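**Can anything sweep and haul yet? (shop-floor chores thread)**

**mulholm_amparo** · Mar 17, 2026
Our Flovix has done 300 runs in the back shop and I love it! It sweeps, docks, even nudges the door – no help from me.

**fomlow20**
Flat floor, though. Mine quit on a rug fringe. Chores are years off.

**mulholm_amparo**
Years? Come on, 2 years ago it couldn't find its dock! Next I want the sidewalk out front swept, so I'm trying it in the simulator first.
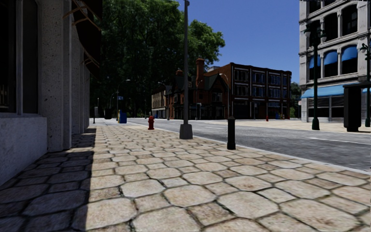
*Sim street: big octagonal pavers, with a lamp post, bollard and hydrant by the curb.*

**requena_a**
Love it, but all those joints would worry me more than the hydrant. What brush are you running?

**fomlow20**
Sim joints don't hold gum. Ask me again in April.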